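Unpacking the shopping before it unpacks itself

I have lost more fruit to the bottom of a shopping bag than to any possum. A bag gets dumped on the bench with the best of intentions, and by Thursday there is a smell. These are the habits that stuck at our place, in no particular order of merit.

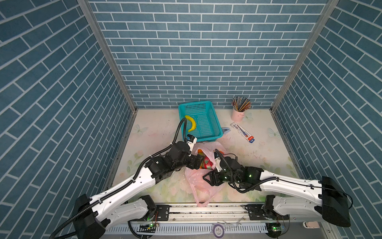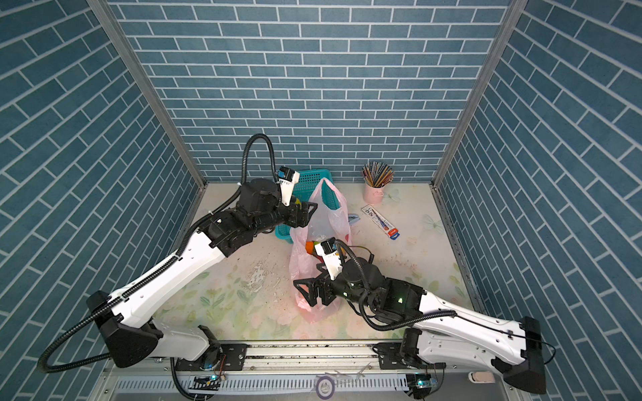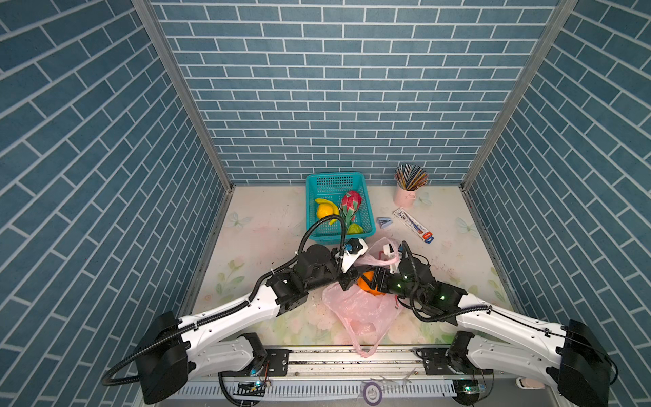

Thin pink bag, plastic basket, pencil cup: one small surface for the lot.

Bags
Thin plastic ones have no spine. Lay the bag down with its mouth open and take things out from there, or stand it up by the handles and go in from the top. Tipping it upside down is quicker, and your plums will remember it.

Take the fruit out before the snacks. The chips will survive a night in the dark. My neighbour Latifa Kettani does it the other way round and owns a great many chips.

Baskets
Mesh or holes in the sides, so air gets in and you can see what's going off. Ours is a Domitz, bought in a pack of 2 from Nerkwood, and the other one holds pegs. Rinse it when you remember. Bananas go in last, on top, where they can't be squashed or forgotten.

A basket that needs stacking is too full. Eat something.

The non-food corner
Pencils stand in a cup, points up if you trust your household. The stapler lives beside it and has been borrowed 11 times this winter, all of them by Hideaki. Toothpaste goes straight to the bathroom, in theory.

Wiping down
Pale, patterned surfaces show every smudge and speck. Warm water, a drop of detergent, an old cloth, and dry it before the basket goes back. Leave scuffs until the weekend, or the one after.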